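Cell 431

Mechthild Gruber signed on at six and read the fault log. Cell 431 had stopped at cycle 1492 with a following error on the right wrist. She replaced the wrist encoder, torqued the flange screws, ran the zero routine and set the speed override to 100.

The test article was the red cloth. Predetti specified it for every recommissioning: one cloth, two corners, both arms.

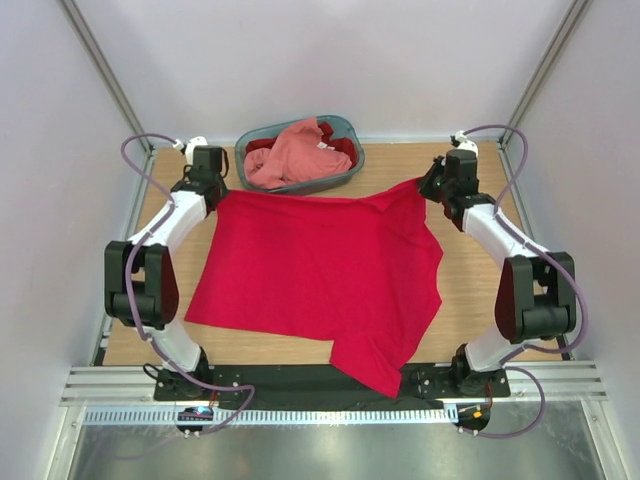 She logged the grip values. Left, within limits. Right, within limits. The hose ties were sound. The old encoder went into a bag marked 16/07/2022 and the bag went into the drawer with the one from May.

The drawer troubled her more than the fault. Two encoders, same joint, same batch. She opened the purchase record and found the batch had been bought from Aigner on a signature she knew. It was her own.

She raised the stretch by one step and kept her hand near the stop button.

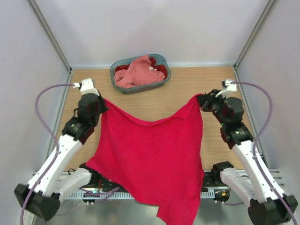 Gebhard Ortner asked over the intercom whether the cell could be released for the night shift.

"The wrist is good," she said.

He wanted to know if that was a yes.

She turned to a clean page of the log and wrote the batch number at the top, then her name under it. "Give me until seven," she said.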